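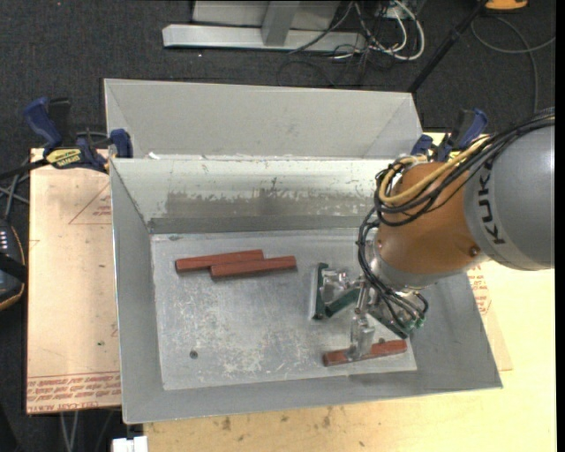
Re: [stores-list] Bins for short bar stock – line them or leave them?
From: Dorota Tokarz
Wednesday, 16:40

Print this message | E-mail this message

Neema Simiyu wrote:

> We are moving our short bars out of wooden crates and into sheet-metal
> bins with sloping sides. The sample bin we had from Drasel was marked
> all over the floor within a week. Vilmos wants rubber mat in all of
> them before we go any further. Does anyone line theirs? And do you
> plug the hole in the floor or leave it open?
>
> Neema

Neema,

We have used unlined bins for short bar at Jernex for a good while and I would leave them alone. The floors get scratched and scuffed and go a patchy pale grey, worst wherever the bars tend to land. It looks rough but I have not had to scrap a bin for it. Dents in the sides are more of a nuisance, as the bins then stop sitting square on the shelf.

We did try rubber mat in a few. Swarf and grit worked their way under the edges and stayed there, and the mat curled up in the corners. Bars also stopped sliding on it, so they stayed wherever they were put down and people had to reach further in for the last ones. On bare metal you can push them together with one hand. If your customers are fussy about surface marks then it may be different for you. Ours get machined all over anyway.

Leave the hole open. Sweep the bin out when it is down to the last few bars, and check underneath that the hole hasn't been blocked by the shelf. Norbert taped ours over once and we had oil standing in the bottom for most of April.

Two other things from our side. Don't overfill. With sloping sides the bars at the edge ride up and end up lying across each other, and then you can't see what is underneath. We found that out at the last count, when the sheet said 2,311 and we had 2,186. Most of the difference was in bins that had been topped up with a second length on top of the first. We now keep one length to a bin and don't top up until the old lot is nearly gone.

Also put the label on the front of the shelf, with the bin number repeated on the bin. Bin 774 spent a fortnight in the wrong bay with us – the label was on the shelf and the bin was not.

Dorottya Pap has the drawing for our shelf stops if you want it. I can ask her to send it to the list.

Dorota

3 replies in this thread
Last updated: Wednesday, 17:05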